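Gevari revises kitchen lighting rules for rental apartments

GEVARI, December 16, 2025 – The city housing office has published revised rules for fixed lighting and wall controls in rental kitchens. The rules take effect in March and apply to new leases and to any kitchen rewired after that date.

Under the current code, a kitchen needs one ceiling fixture and one switch by the door. The revised text adds a separate circuit for work surface lighting and sets a minimum color rendering value for lamps supplied by the landlord.

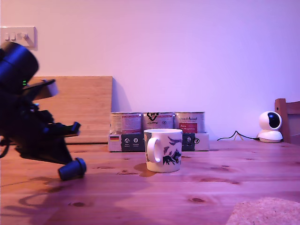
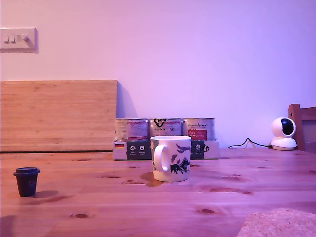
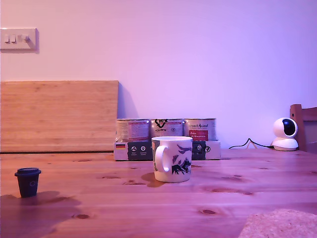
A wooden board leaning against the wall, with the wall controls above it (second and third photos).

Tinted and color-changing lamps remain legal, but they no longer count toward the minimum light level over a counter or table used for preparing food. A kitchen fitted only with such lamps will fail inspection. Tenants may still install their own, provided the original fixtures stay in place.

Controls are covered in section 4. Each circuit must have its own switch, and a dimmer may not be the only means of turning off a work light. Existing dimmers can stay until the circuit is next altered.

The office tested the draft in 17 apartments in the Lurasier and Homine districts. Of these, 14 met the new light level without changes to the wiring. One of the others needed a new circuit, and the remaining 2 passed after the lamps were replaced.

Schwaiger, the contractor that carried out the measurements, took readings at counter height after dark, with window blinds closed. The full table of readings is attached to the rules as an annex.

Landlords can request an inspection through the housing office starting in March. A failed kitchen must be corrected before the next lease is signed – the office will not issue temporary permits. Fees are unchanged.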